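About Proler

Who we are

We're Proler, a small workshop in Nidside that looks after wireless earbuds. We match them up, clean them, find them a charging case they'll sit in properly, and send them back out to be listened to. That's the whole business, and we love it more than you might think it's possible to love something that weighs less than a grape!

Most people reach us with one of three troubles. They've lost an earbud and have a perfectly good one left over. They have a case and nothing to put in it. Or they have a drawer (it's nearly always a drawer) with several of everything, all white, all a bit dusty, and no idea which goes with which. If any of those is you, you're in the right place and we'd be delighted to see what you've got.

How we started

Jonatan Lunde opened the workshop with one table, one lamp and a shoebox of odd earbuds he'd been collecting from friends. He had been fixing headphones on weekends for years, the big kind with cushions and headbands, and people kept handing him earbuds at the same time and asking if they were worth anything. By themselves they mostly weren't. Put two that belonged together side by side, though, and suddenly there was a working pair that somebody wanted.

The shoebox filled up faster than he could empty it. By January he had two shoeboxes and a cookie tin, and he took the lease on our present rooms above Pangaribuan, the bakery on the corner. The stairs are steep and the whole place smells of cardamom until lunchtime. We have eight people now, some full time and some for a couple of mornings, and we've stopped using shoeboxes.

What we do all day

Sorting comes first. A parcel gets opened over a tray so that nothing rolls away, and everything that comes out of it stays together until it has a number. Earbuds are terrible for rolling. The round end goes one way and the stem swings it back the other, and if the table has the slightest lean you'll be on your knees looking under the radiator.

Then comes pairing. Two white earbuds can look the same from across the table and be from completely different models. We check the length and curve of the stem, the shape of the speaker opening, the tiny contacts and the lettering if there's any left to read. A left needs a right from the same generation, and the two have to agree to talk to each other, which some of them are stubborn about. We keep a notebook of the stubborn ones. It's on its third volume.

Cleaning takes the longest. We use soft brushes, dry swabs, a wooden pick for the seam around the speaker mesh and a great deal of patience. Silicone tips get thrown out and replaced, always. Mesh that's too far gone gets replaced as well, and we'll tell you if we did it.

The case comes last. People tend to think of it as packaging, but half of the "dead" earbuds we receive turn out to be fine and simply weren't charging because of fluff at the bottom of the case. So we clean each case with as much care as the earbuds, check that the lid shuts, and make sure both sides start charging when they're dropped in. It's a lovely moment, that little light. None of us are tired of it yet.

Our tables

Visitors always ask about the colors. When the things you work on are small, white and shiny, a white desk is the worst place to put them, so early on we bought every bright tray and tub we could find at the kitchen shop across the river. Two-part trays are our favorites: what's in one half can't wander into the other, and whoever starts the batch decides which half means what and writes it on the sheet. Tubs are for whatever needs to stay upright or out of the way. Zippered pouches get used for nearly everything else, including, on one occasion, a very good cinnamon bun.

We keep the tabletops pale and plain. One batch goes out at a time, and it gets finished or put away before the next one is opened. If you come on a Wednesday, which is our open day, you'll find us at it from nine in the morning. 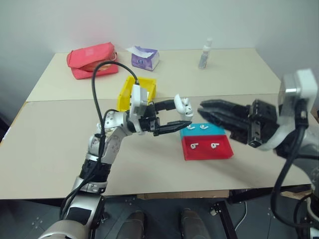 White earbuds and a tray in two colors.

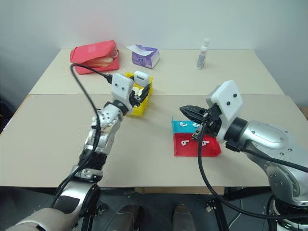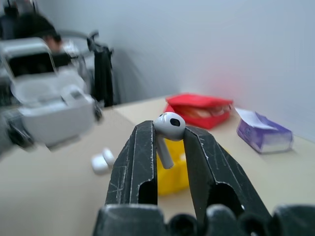
Liam Marsden wrote to us last winter that he had been ready to throw out a left earbud and its case, and that he'd felt silly mailing such a tiny thing across the country in a padded envelope. He wanted to know whether one earbud was really worth our time, and whether he ought to have waited until he had more to send. He added that he had put it through the wash, twice, and thought we should know.

We were so pleased to get that letter, and we've answered it many times since for other people. Yes, please send the one! A single earbud is exactly what we're short of, because somebody else has the other side and is wondering the same thing. Don't save them up. They do better being charged now and then than lying flat in a drawer for two years. And do tell us about the wash. It doesn't mean we'll turn it away, but it goes on the sheet and it gets a longer drying time and an extra listen before we decide anything.

What happens to the ones we can't match

We have a set of shallow cabinets along the back corridor that we call the waiting room. There are around 2000 single earbuds in it, each in its own labeled slot, and whenever a parcel comes in we look there first. Last year we made 1399 pairs, and 224 of those used an earbud that had been in the waiting room for longer than twelve months. One had been there since the shoebox days. Jonatan walked it down to the post office himself.

If an earbud has stopped working for good, it's taken apart as far as we can manage and the battery goes to a licensed recycler. We don't put anything with a battery in the household trash and we'd ask you not to either, whether or not you ever send us anything.

Irnico

Irnico is the name of our own little sorting kit, and we're very proud of it. It began as a thing we made for ourselves: a divided tray, a brush, a card of stem outlines drawn at actual size, and a strip of spare tips in four widths. You lay an earbud on the card, slide it along until the outline fits, and you know which family it's from. A school in town asked if they could borrow one for their lost property box, then asked if they could keep it, and after that we started making them in batches.

The card is the clever part and it's also the part that needs the most work, as new shapes keep turning up. We reprint it whenever we have enough new outlines to fill a row. If you already own a kit, we'll mail you the new card for the price of the stamp. Let us know if you find a shape that isn't on it – that's how most of the recent ones got there.

Schools, libraries and lost property

Some of our favorite parcels come from places with a lost property shelf. Gyms, libraries, a swimming pool, two bus depots. Earbuds pile up there because hardly anyone goes back to ask for one. We ask these places to hold on to things for as long as their own rules say, and to clear any names or stickers before they pass them on. We send back a list of what was in the box and what became of it, and every spring we offer them a few matched pairs for anyone who could use them. The library in Nidside lends theirs out with the audiobooks, an idea we wish we'd had.

We also run a sorting afternoon for classes of ten-year-olds and up. They're astonishingly good at it. Give them a heap of white earbuds, a bright tray and a lamp and they'll spot a difference in the stem that took us a week to learn. They're less good at the cleaning.

Sending us something

Wrap earbuds separately from the case if you can, and tape the lid of the case shut. A scrap of paper with your name, what you know about the model and what you'd like us to do is plenty. We don't need the original box or the receipt. Please unlink the earbuds from your phone before you mail them. If you've lost the phone as well, just say so and we'll sort it out together.

We'll write to you when your parcel is opened, and again when we know if there's a match. That second message can take a few days or a few months, depending on what comes up those stairs. You can ask for your earbud back at any point while it's waiting, and we'll return it clean.

Visiting

The workshop is on the second floor above Pangaribuan, green door, ring the lower bell. Open day is Wednesday, nine to four, and you're welcome to bring your drawer. Bring the entire drawer if it comes out! We'll clear a table, find you a tray and start going through it with you. The bakery closes at two, so if you'd like something to eat while you sort, stop in there on your way up.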